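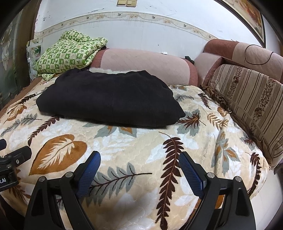 Talk notes: Can a machine do the folding yet?
Erkurstead evening meet-up, 7 pm slot, talk runs 21 minutes plus questions

Opening. Ask for hands: who folded something today? Then who enjoyed it? Leave the hands up a moment and look round the room.

Say hello properly. Thank Rohani Wattimena for the invitation and for the loan of the clicker. Mention that I've been visiting homes and small workshops since November and that I still get excited every single time (I really do, my family are sick of hearing it).

Main question for tonight. Could you leave a machine alone with the clothes in your own front room and come back to a tidy pile? My short answer is no, with a great big "but" after it. Pause for water.

Part one, why cloth is such a lovely problem. A mug keeps its shape when you lift it. A jumper changes shape the moment you touch it, and half of it is hidden under the other half. Dark cloth is harder again. A black garment folded over on itself gives you a few soft creases and a shadow along the edge, and from that you have to guess how many layers you're about to pinch. People do this by feel, so fast that they can't tell you how. Try it with the scarf from my bag: get someone in the front row to close their eyes and pick up one layer only. They always manage it!

Then the background. In a workshop you'd put the clothes on a plain table. At home they go down on whatever's there, and what's there may be a plush blanket covered in leaves and ferns, orange and grey and maroon all over. Now find the corner of the garment. Now find it when the blanket gives way under your fingers as well. Slow down in this bit, I rushed it at Rornenmont.
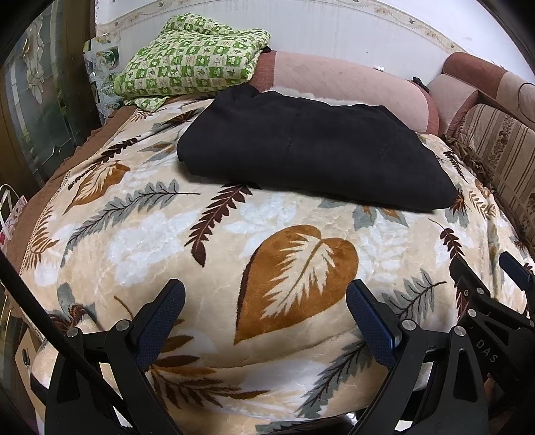 Two fingers against ten. Do the pinch with my own hand, thumb and forefinger, held up so the back row can see. Go along a folded edge: close too high and you get the top layer alone, too low and you bring the blanket up with it. Grippy pads help you hold on. They don't tell you what you've got hold of. Same with two hands, only now both have to agree about where the cloth is going.

Part two, where we've got to. The workshop trial at Lumenta is the happy story. Towels, one size, flat table, good light. Out of 209 towels, 82 per cent came out square enough to stack without anyone touching them. Show the towel, pass it round. Danang Sutanto ran the shift and reckons the machine was slower than he is by a long way, but it was still going at three in the morning and he was in bed.

Gurnden is the home story and it's much messier. Harsh Rastogi collected roughly 3,000 short goes at picking up, folding and laying down, all done by people in ordinary rooms. T-shirts came on nicely. Long sleeves were a nightmare. Anything thick, where the fold springs up into a fat roll at the front, kept being taken for a cushion. (Wait for the laugh. If there isn't one, carry on.)

Part three, what I'd trust today. Towels and flat cloths on a table, yes, go for it. Sorting by colour, yes with somebody in the building. A pile of family washing on a sofa bed, with quilts and covers and ruffles round it: not yet, and please don't believe anyone whose demo has a bare white table in it. Ask to see it on a patterned blanket.

What I'm thrilled about: two years ago we couldn't get a shirt off the bed at all. Now we argue about whether the sleeves are straight. That's a wonderful argument to be having.

Questions likely to come up. Price: I don't know, say so. Jobs: give this one time, and bring in Dilani Kanagaratnam, who has run a laundry and will answer it better than me. Socks: no.

If we're running late, drop the sorting bit and keep the scarf. Rommel has the spare towel and the adaptor for the projector.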